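February, 4:15 pm. Gripper notebook, Stisto handheld.

OK so the dropout came back, and this time I caught it in the log! Jaw position freezes at 34 mm, the fingers keep moving, and the log happily repeats the same number until I restart the logger. Second session this month we'd have to throw out (81 clips, ugh).

First guess was the Nasrallah encoder, so I swapped it for the spare. Same freeze after 40 minutes. Then I wiggled the cable where it goes into the handle and got it to drop every single time. The Skindum connector has no strain relief at all, and I think opening the jaws wide tugs on it. I taped a loop of slack along the handle and went back to the clothes task, dark garment on the pale sheet, pillow left where it was. 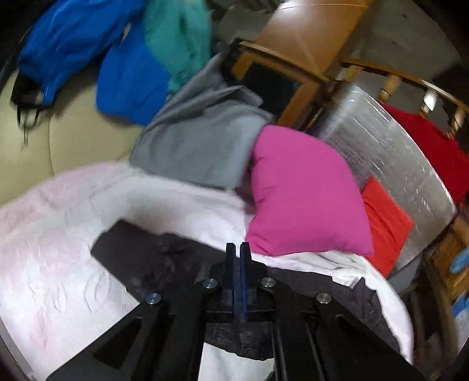

Got through 170 open-close cycles with no freeze, but tape is tape and I don't trust it past tomorrow. Asked Cilotwood for the clip-on bracket. Also want the logger to beep if the value sits still while the motor current is up. If you borrow the unit before then, please don't pull the slack out of that loop!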